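Betreff: Re: [raumakustik] Nachhallzeit im Speiseraum, Streuung der Messwerte

Am Montag schrieb Groneck:
> Wir haben im Speiseraum mit zwei Quellpositionen gemessen und bekommen
> im Terzband 200 Hz deutlich abweichende Nachhallzeiten. Ab 500 Hz
> liegen die Kurven übereinander. Das Raumvolumen ist im Modell mit
> 288 m³ angesetzt. Liegt der Fehler eher bei der Auswertung oder
> beim Modell?

Vermutlich weder noch. Bei diesem Volumen und einer Nachhallzeit von 2 s liegt die Schroeder-Frequenz nach der üblichen Formel (2000 mal Wurzel aus T/V) bei 167 Hz. Das Terzband 200 Hz beginnt bei 178 Hz, also nur knapp darüber. Einzelne Moden können die Abklingkurve dort noch sichtbar prägen, und zwei Quellpositionen reichen zur Mittelung nicht aus.

Zum Modell: Die Möblierung würde ich für die tiefen Bänder stark vereinfachen. Tischplatten als einfache Flächen, Kleinteile ganz weglassen. Strahlenverfolgung mit zu fein aufgelöster Geometrie liefert unten Streuanteile, die physikalisch nicht begründet sind.

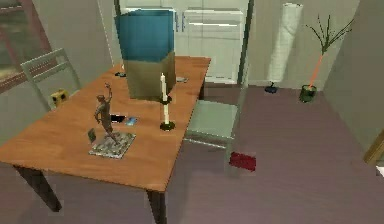
Für die Auswertung bitte T20 und T30 getrennt angeben. Weichen beide im selben Band stark voneinander ab, ist die Abklingkurve geknickt, und ein einzelner Wert sagt wenig aus. Den Störabstand vorher je Band prüfen, für T30 sollten es mindestens 45 dB sein.

Dornik verwendet für die Decke noch die Absorptionsgrade aus dem alten Datenblatt von Trunetti. Die gelten für eine andere Abhängehöhe und passen gerade unterhalb von 250 Hz nicht. Die Werte für den jetzigen Aufbau liegen im Projektordner Mendonça, Unterordner Decke.

Kann jemand die Impulsantworten als WAV ablegen, ungefenstert und ohne Normierung? Mit den Terzwerten allein komme ich nicht weiter.

Gruß in die Runde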